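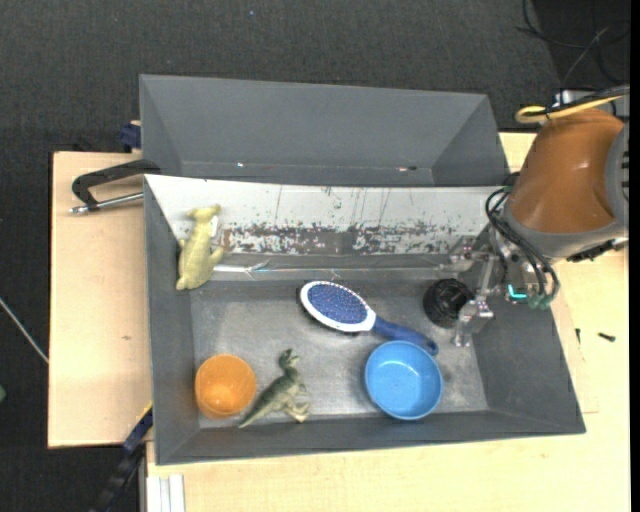 Gray bin on a work table, with a hairbrush, a cup, a bowl and two toy animals.

Search this site Go

How to apply for a pipefitter apprenticeship (and not get bounced on paperwork)

By Jummai Usman

Quick one, I get this question every October when the Findley window opens. Writing it down so I can just send the link.

This is for the Findley joint program. Wakadell runs nearly the same process but has its own form, so check theirs before you copy anything below.

Before you start

You need a high school diploma or GED, a driver's license, and one year of algebra with a passing grade. That last one trips people up. If your transcript says "Integrated Math 2" or something like it, call the office and ask if it counts. Get the name of whoever says yes.

No algebra at all? Community college placement test works. Book it now, the seats go.

Step 1. Order transcripts

Do this first. Sealed, official, mailed by the school straight to the training office. Not a photo on your phone. Not the copy your mom has in a drawer. Some districts take weeks, and a closed school means going through the state, which is slower.

GED people – you order online through the state site, pick "send to third party," and keep the confirmation page.

Step 2. Get the application

Pick it up in person at the Findley hall, side entrance, 6 to 11 in the morning. They do not email it. Bring your license and the $40 fee, money order only. Write your full legal name on the money order, same as the license. A guy in my group had "Mike" on one and "Michael" on the other and had to come back.

Step 3. Fill it out

Black pen. Every line. If it doesn't apply write N/A, don't leave it blank.

Work history: go back five years. Fast food counts, mowing lawns counts if somebody can vouch for it. Gaps are fine, just put the dates in. For duties, say what you did with your hands. "Unloaded trucks, ran a pallet jack, swept and locked up" is better than "team member."

Hours in a related trade: they give points for these. Full points start at 900 documented hours, and documented means a letter on letterhead with a signature and a phone number that someone picks up. I worked summers for Kowalchuk Mechanical and the letter took one phone call. Ask while you still work there if you can.

Step 4. The aptitude test

Two parts, math and reading, plus a short spatial section where you fold shapes in your head. Math has 39 questions, no calculator. What to brush up on:

- adding and multiplying fractions, especially sixteenths
- feet and inches to decimals and back
- solving for x, one variable
- reading a tape measure (yes really)
- area and volume of a cylinder

Half an hour a night is enough for most people. Do it with a timer. The math isnt hard but the clock is, and everybody I know who failed ran out of time on the fractions.

Reading part: answer from the passage only. Don't use what you know from the job.

Eat something. Park early, the lot behind the hall fills and the street is two hour parking.

Step 5. Interview

Pass the test and you get a letter. Watch your actual mailbox. Three or four people across a table, maybe fifteen minutes. Clean work boots, collared shirt, no need for a suit.

They will ask:

Why this trade and not electrical or sheet metal?
Tell us about a time you messed up at work.
How are you getting to a 6 am start forty miles out?

Have a real answer on the last one. If your car is bad, say who you ride with.

Heights come up too. And confined spaces. Don't fib, you'll be in a crawl space in week two.

Step 6. The list

You get a score and a rank. Rank stays good for two years. Contractors call down the list as work comes in, so number 20 might go out in spring or might wait a full year. Call the office once a month, be polite, keep your phone number and adress current. If they can't reach you they go to the next name.

While you wait, take a basic welding class if you can afford it. Didar Technical has a night one. You can turn in the certificate and ask for a re-rank.

Drug test comes after the offer, plan accordingly.

Ok that's it. Will fix this page if the fee changes.

Comments (3)

tworivers_deb: My son's transcript got sent to the hall address and not the training office, and they're different buildings. Double check that.

Pete L.: Is there an age limit? I'm 43.

J. Usman: No upper limit Pete. Oldest in my class was 51. Deb, good catch, adding it when I get a minute.

Related

What to put in your first tool bag
Reading an isometric drawing, part 1
First year pay and what comes out of it
Wakadell program: what's different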